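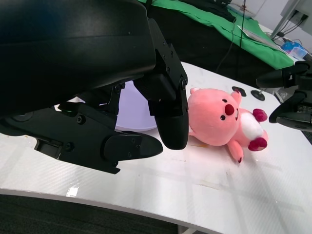

anero-grasp

Grasp planner and replay tools for the two-arm bench at Getholm. It picks up soft things and puts them down again, usually where you asked.

Contents
planner/ – scores grasp candidates from the wrist camera
replay/ – plays a recorded run back, mistakes included
data/ – 1027 runs, of which 348 involve plush toys

Known issues
Ears score very well as handles. We have lowered their weight twice.
Glare on a white tabletop can pass for an object. Set mask_glare: true and hope.
With both arms active, the planner stops after 900 ms if they want the same toy. Raising the limit only makes them argue longer.

Needs the Lirkadell driver, build 312. Later builds compile fine and then sulk.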